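3.2 Drying habits in small kitchens

September
Daichi Yagi

The second part of the survey asked about what happens to dishes between washing and the next meal. We included this part because earlier interviews in Skollcombe had shown that people speak very easily about washing, but they have few words for drying. Several of them said that they "just leave it," and only later in the talk described quite exact rules about which items may be left, where, and until what time of day.

Of the 281 households that returned the form, the large majority use air drying for at least a part of their dishes. Towel drying remains common for glasses and for knives, also in homes where everything else is left to dry by itself. The households in Cumby and in Sudberg differ less than we expected. The kitchens in Sudberg are older and have less counter space, but the answers on drying follow the size of the household more closely than the age of the building.

We separate three places of drying: inside the sink, beside the sink, and away from the sink. The last group is small but interesting. In these homes the rack is carried to a dining table or a side table after the evening washing, and it is returned before breakfast. One woman in Cumby explained that the counter is "for cooking only" and that a rack beside the stove would look to her like unfinished work. Figure 4 shows a rack with a wire basket on a wooden tabletop.

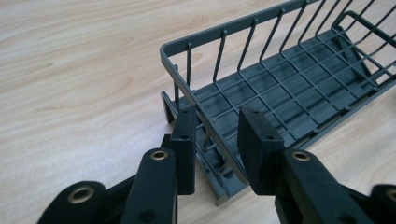 Figure 4. Dish rack on a table.

The question of when a dish counts as dry was more difficult. The form offered a choice between touch, sight and time, and many people marked two of them. In the follow-up interviews, 12 persons said that they never check at all — the dishes are put away when the rack is needed again. Ueda proposes the term "drying by displacement" for this practice, and we keep the term here, although our material suggests that it is more frequent with plates than with pans.

Storage and drying are not always separate steps. In over 20 homes the same few bowls and cups go from the rack to the meal and back to the rack, and the cupboard holds mainly things for guests. Respondents living alone described this often, sometimes with a little embarrassment. We did not ask about it directly in the form, so the number should be read with care.

A limitation must be mentioned. The form was sent to 2,000 addresses, and the homes which answered may be those where somebody already has an opinion on the matter. Also, the word "rack" was understood in different ways. Some respondents included a folded towel or a tray under this word, and we recoded these answers by hand only where the written comment made the meaning clear. Section 3.3 turns to the sharing of this work between members of the household.

Last updated: September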